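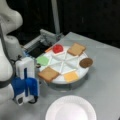

Turntable for breakfast sandwiches, useful or not?

gifty_y
Hello all. I bought a white turntable with eight compartments, the Mak one, for 19 pounds. Each ingredient has its own place: bread, cheese, a round brown thing for the middle (my son says cookie, I say burger). I would like to use it for the children in the morning. Does anybody have experience with this?

jacobus.n
I had one from Jekonis. My opinion is that it takes too much place. Square bread hangs over the rim and then it falls when you turn. A plain board is better.

gifty_y
Yes, the bread is too long for its compartment. But I don't want to go back to the board, everything touches everything.

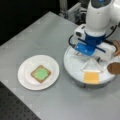
Replies: page 2

lautaro_b
I would put only the fillings on the turntable. The toast I keep on a separate round plate, with the green spread already on it, and then I add the slice of cheese from the turntable. Leave a small border of bread without spread, so the fingers stay clean.

jacobus.n
Then you have a plate and also a turntable to wash. For two sandwiches it is not worth it.

lautaro_b
For two, I agree. We are more than 30 at the Birngate breakfast, it is different.

gisela_o
Which tool do you use for the spread? A metal knife makes holes in soft toast.

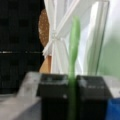 lautaro_b
Something light, with a flat blade and a rounded tip. Hold it low on the narrow part and don't press. If the toast is still very warm, wait a little.

gifty_y
Thank you, I will try with the plate tomorrow at 7.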